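Spiritual Reading > Book Talk > Letters of direction: abridged or the whole thing?

oldpsalter
Our parish book group has decided, over my mild objections, to read a volume of letters of spiritual direction this fall. We meet from September until people get tired of each other. The candidate is the Gorwood Press edition of Mother Bárány's letters, which comes in two forms. The complete one is 559 pages and could hold a door open in a gale. The abridged one is slim, has a ribbon, and leaves out "repetitive material," according to the back cover.

Has anyone read both? I'm the one who has to order them, and I'll be the one blamed.

marginalia_meg
Complete. The repetition is the book. She tells the same anxious widow the same thing for years, in slightly different words, and somewhere past the middle you realize the widow is you. Cut that and you have a calendar of nice sayings.

Fesisby
I'll take the calendar, thanks. I tried the complete one during Lent and by Palm Sunday I was reading letters about the price of candle wax. There is a whole run of them. I don't doubt she was holy. I doubt she wanted me to know what she paid the chandler.

marginalia_meg
The candle letters are wonderful! She's furious and trying so hard to be charitable about it. That's the best portrait of her in the whole correspondence.

Fesisby
We may have different ideas of a good evening.

Beca Wynne
I led a group through the abridged version two years ago. It went fine. People finished it, and I can't say that of anything else we've tried (we lost half the room to a life of a desert hermit, and he barely said a word). My one complaint is the notes. The editor keeps sending you to letters that have been cut. "See the letter to her brother on patience." I would love to. It isn't in there.

oldpsalter
That would drive our retired schoolteacher up the wall, which is a point in its favor.

How's the translation? I was told the older one is full of "thou wilt find, my dearest daughter" and that the new one sounds like an email from the dentist.

Beca Wynne
Both fair. The new one is plain and mostly readable, but she signs off one letter with "take care," and I had to put the book down for a bit. The old one is lovely if you read it out loud and hard work if you don't. We used the new one and I read bits of the old one at the end of each meeting, whether anybody wanted me to or not.
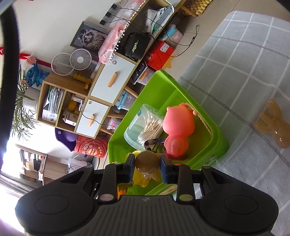

Trorkine
Going to disagree with nearly all of this and say don't start a group on letters at all. Start with a short life of her and then dip into the letters. Without the background you have no clue who anyone is. She writes to three different women called Anna and is cross with two of them. My group spent an entire session comforting the wrong Anna.

marginalia_meg
There's an index of correspondents in the complete edition. With dates.

Trorkine
There is. It's in the back, in type suited to ants. And the Annas are listed under their religious names, which they didn't have yet when she wrote to them.

oldpsalter
Is there a short life worth having? The only one I've come across is the sort where she never has a bad day from baptism onward.

Trorkine
The one in the same Gorwood series, with the gray cover. 12 short chapters, so it splits up well if you meet weekly. It does go a bit soft on the quarrel with the bishop. The author seems to like the bishop.

Fesisby
Everybody who writes about that quarrel likes the bishop. She comes off better in her own letters, and I say that as a man who was defeated by candle wax.

marginalia_meg
So you did get something out of the complete edition.

Fesisby
I got a sore wrist and one good argument about a bishop.

Beca Wynne
If you go the life-then-letters route, pick the letters yourself and hand out a list. I have mine typed up somewhere, with the Annas sorted out. Send me a message and I'll dig for it. It has at least one candle letter on it, Meg, so you can rest easy.

oldpsalter
Message sent. I'm leaning toward the gray life plus the abridged letters, with one complete copy for the parish library, where it can hold the door. Will order tonight unless somebody stops me.

marginalia_meg
Consider this me trying to stop you.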